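Pimura Grasp Planner
Grasp selection and motion planning for two-finger grippers 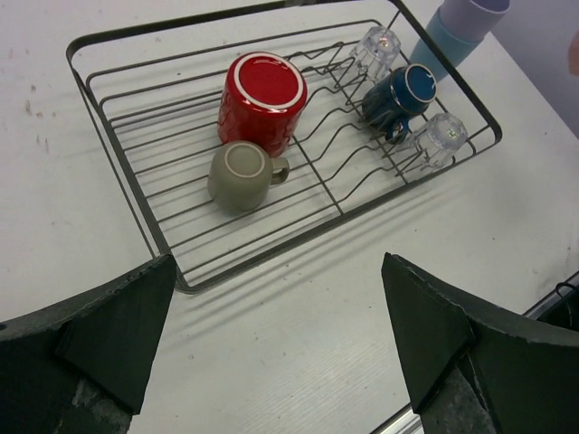 Wrist view over a dish rack with inverted mugs and glass tumblers, jaw open.

Pimura takes wrist camera input and returns a ranked list of grasps, each with an approach path and a jaw width. Candidates that would bring a finger into contact with rack wires or a neighboring item are dropped before ranking.

Clear glass is handled by a separate perception module, Tak, which estimates the rim and base from edges and highlights – depth data is not required. Handles are modeled as their own part, so a mug can be gripped by body or handle.

Planner rate: 11 Hz
Maximum jaw width: 100 mm
Maximum approach tilt: 90 degrees
Camera inputs: 2

Grasp filters are set in a plain text file and can be reloaded without restarting the controller. Logs replay offline in the Mundden viewer.

Integration contact: Erick Khaemba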